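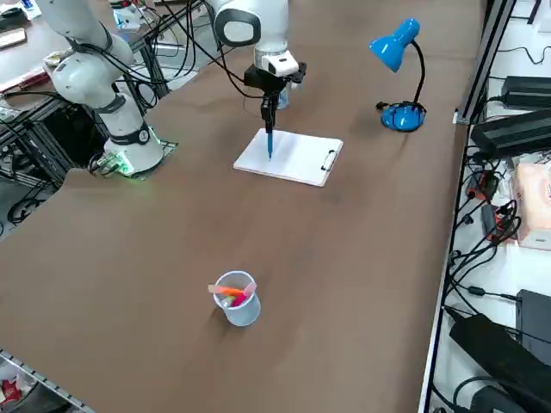 ## Members' Forum: Open Day at the Flevport Workshop (Monday session)

**smckinnon_secretary** wrote:

The Board has asked that members' comments on the Flevport open day be collected in a single thread. I attended the afternoon session with Rawiri Faulkner and set out the main points below. Members who attended the morning session are invited to add their own.

- The demonstration consisted of a two-armed work cell carrying out desk tasks, including handling a pen over a clipboard.
- Havano supplied the control software. Ruddock built the table and the arm mounts.
- The host reported that the cell had completed 2,424 logged trials since July, of which 367 were pen tasks.
- Attendance was limited by the size of the room, and questions were taken at the end.

Comments should address the demonstration itself. Questions about membership fees belong in the other thread.

Saskia McKinnon

---

**r_faulkner** wrote:

I thank the Secretary for the summary and wish to add one point. The host stated that the pen task was chosen for its contact requirement. The tip must meet the paper with enough pressure to leave a line and without tearing the sheet. In my opinion this was the most instructive part of the afternoon, and I would have preferred that more of the hour be given to it. The slide presentation ran to 25 minutes and repeated much of the printed handout.

---

**LMacMathuna** wrote:

I must register a different view. The presentation was the only portion in which the failure figures were disclosed, and it should have been longer. A visitor who watches one arm hold one pen learns very little about reliability. I asked for the trial records to be broken down by cause of failure and was told that this would be "considered." I would ask the Secretary to pursue the matter in writing.

I would also note that Bullstead, which held a comparable event last year, provided its visitors with a full table of results.

---

**r_faulkner** wrote:

> A visitor who watches one arm hold one pen learns very little about reliability.

Reliability was not the stated purpose of the visit. The invitation described "an introduction to the work cell and its layout." Mr. Mac Mathúna's request is a reasonable one, but the host cannot be faulted for failing to meet a purpose it did not announce.

---

**n_hamdy** wrote:

I attended in the morning and am able to comment on the layout.

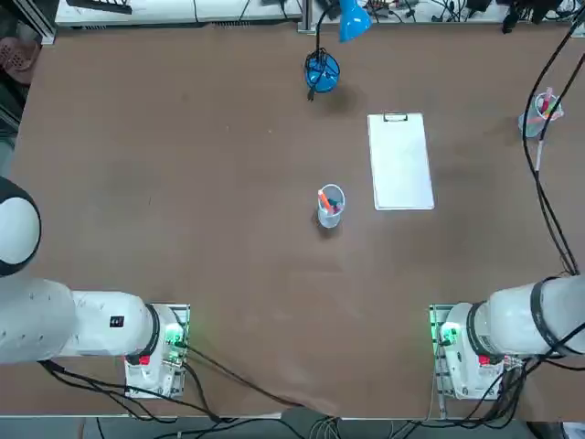

My interest is in whether a cell of this type could be placed in our own training room, where the usable floor is narrow and the only long wall is taken up by cabinets. Members will recall that we declined a larger system on those grounds. At Flevport both arms are mounted along one edge of the table, one toward each corner, and the middle of the surface is left for the cups, the clipboard and the lamp. An arrangement of that kind would allow our instructors to stand at either end. I am less satisfied with the cabling. Cables hang from the edge beside the arms, and in a room used by trainees I would expect them to be enclosed before any approval was given.

The host quoted a price of $3,000 for the table and mounts alone, excluding the arms. I have asked for that figure in writing.

Nouhaila Hamdy

---

**LMacMathuna** wrote:

I agree with Ms. Hamdy regarding the cables. I do not agree that the layout would suit our room. With the arms at the near edge, the operator's position is also at the near edge, and our door opens on that side. The table would have to be turned, and the power outlets would then be behind it.

---

**n_hamdy** wrote:

The door can be rehung. A quotation of $600 was obtained for that work when the cabinets were installed, and I can supply a copy.

---

**omatlala** wrote:

I was unable to attend and have two questions for those who did.

1. Was the cell shown working with objects other than pens?
2. Will there be a further open day? Several members in my section work the early shift and could not be released.

Oratile Matlala

---

**smckinnon_secretary** wrote:

In reply to Ms. Matlala:

1. Markers were also on the table. In the afternoon session I saw only the pen task carried through from start to finish. Ms. Hamdy may be able to speak for the morning.
2. The host has offered a second date, with an evening session beginning at 6:30. Names should be sent to me by private message.

In reply to Mr. Mac Mathúna, I have written to Flevport requesting the breakdown of failures by cause. I have also asked whether the 367 pen trials include those stopped by the operator, a point on which the handout was unclear.

---

**n_hamdy** wrote:

The morning session was likewise confined to the pen task. A member asked to see the lamp moved, and the host replied that this had not been prepared.

---

**r_faulkner** wrote:

Please add my name to the list for the evening session.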